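Print this page | E-mail this page

2019-07-17
Posted by: Bhatt, skills room notebook

Suture pads, second batch: notes on knots, spacing and storage

I continue from the page where I stopped in May. At that time we had only the old pads from Rondarora, and I wrote that the surface layer was tearing when the stitch was pulled too strongly. Now we have the new pads from Plokholm and I have used them for long enough to write something useful.

First the general impression. The new pad is softer under the finger and it gives more when the needle enters. With the old pad I had to push, and then the needle came through all at once, and the bite on the far side was never where I wanted it. With the new one I can turn the needle slowly and follow its curve. I think beginners will learn better wrist movement with it. They will also learn one bad habit, which I describe later under tension.

Today's work was interrupted stitches only. I did not do any continuous stitch, although it is on the plan, because I want first to have a clean comparison between the two pads with the same stitch, the same thread and the same person. The thread was the dark braided one from the Ulta box, the box that stands on the second shelf and has the torn lid. It is a practice thread and I would not judge a knot very strictly by it. It holds a little too well. A monofilament would show the mistakes more honestly, and I have asked for it in the next order.

Order of work for each stitch, so that the others can repeat it the same way:

Enter at a right angle to the surface. Take the same distance from the edge on both sides. Come out, pull the thread until the short end is about to disappear, then stop. First throw double. Lay it flat. Second throw single, in the opposite direction. Third throw single, again opposite. Cut the tails.

The second throw is where I lose the knot. If I do not change the direction, I get a granny knot and it slides when I touch it with the tip of the closed jaws. I did this 2 times this morning before I noticed that my left hand was always starting from the same side. After that I said the direction aloud for every throw. It feels foolish but it helped me very much, and I recommend it to the trainees in the first week.

Tails: I still cut them too unequal. The rule on our sheet gives 4 mm and I want to keep this, both for practice and for the person who looks at the pad afterwards. A short tail is difficult to grip when you remove the stitch, and a long tail lies over the neighboring knot and makes confusion.
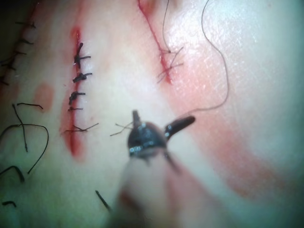
Is it better to start a row of interrupted stitches at one end or in the middle?

Start in the middle when the cut is long, then divide each half again, so the two edges stay matched and no extra fold is left over at the end. For a short cut it makes little difference, and going from one end to the other is easier to supervise.

On the pad with the vertical cut I can compare the knots easily, as there are five on one line. The top one is the bulkiest and it is a tangle, with one tail upright and the other to the right. I would not accept it from a trainee. The second is compact and I am content with it. The fourth is small and thin, only a short dash over the cut. The lowest has finer and longer tails that go out to both sides, so the scissors must come closer there. Under the lowest knot the cut becomes a little wider. I would put one more stitch at that place and will write it on the check sheet as a separate point: look at the ends of the cut, and do not look only at the row.

Tension. This is the bad habit that I mentioned. The soft pad forgives. When I tie too tight, the material gathers under the thread and the cut looks very well closed, even nice, and a beginner will be proud of it. In tissue the same stitch would be strangling the edges. On the Rondarora pad the surface tore and you knew immediately. So the old pad was a bad pad but a strict teacher, and I propose we keep a few of them for the lesson on tension. We should not throw them all away as was suggested.

A simple check which I tried: after the knot is finished, slide the closed tip of the forceps under the thread. It should go under with light resistance. If it does not go at all, the stitch is too tight. If the thread lifts up like a bridge, it is too loose. I did this only on the last pad and have no numbers for it. Someone else should please try it and write the result under this entry.

Moisture. The instructions of Plokholm say the pad may be used dry or lightly wetted. I prefer lightly wetted. Dry, the thread makes a drag and you can hear it, a small squeaking, and it pulls the holes bigger. With too much water the thread tails stick to the surface and it is difficult to pick them up for the next throw. A spray bottle, one press, then wipe with the flat hand. Do not put the pad under the tap. The backing layer took up water when I did so in the first week and it was still heavy on the following morning.

Reusing the pads. Each one can take several rows if the stitches are removed carefully. Cut under the knot, on one side only, and pull the thread out by the knot. If you cut on both sides, a piece stays inside, and the next person hits it with the needle and thinks that he has found a hard spot. I found such pieces in the oldest pad and removed them with the fine forceps, which took longer than the stitching. When new cuts are made, please keep a distance from the old ones. Two cuts near each other make a weak strip between them, and it lifts up when you pull.

Stock, counted this afternoon:

Plokholm pads, unopened: 39
Rondarora pads, still usable: 4
Ulta practice thread, dark, packets: 100 (the box was new, I counted twice)

The pads should be stored flat, with the paper sheet between them. I found a pile standing on its side in the low cabinet and the lower edges were already bent. I put them flat in the drawer under the sink and wrote on the front of it. The drawer sticks a little on the left side, so pull with both hands.

Cleaning after use is the same as before. Lukewarm water on a cloth, small drop of soap, no alcohol. Alcohol makes the surface dull and after some time sticky. Threads go in the sharps box together with the needles. It is not really necessary for the threads, but when one person puts them in the basket, the next person puts a needle with them by mistake, and I do not want to look for a needle in the basket again.

Things to do next:

- same row again with monofilament, when it arrives
- one row with the stitches closer together, to see if the soft pad puckers
- try the forceps check on a Rondarora pad and on a Plokholm pad on the same day
- correct the sheet: it says "third throw optional" and for this thread I would make it required
- ask Plokholm if the pads have an expiration date, I find nothing on the wrapping

One remark about light. After lunch the sun comes on the left bench and a wetted pad shines so strongly that I cannot see a dark thread end against my own shadow. I moved to the right bench and pulled the blind half down - the cord is repaired now. For sessions in the afternoon please use the right bench first.

The continuous stitch I leave for the next entry, together with the monofilament if it has come.

Print this page | E-mail this page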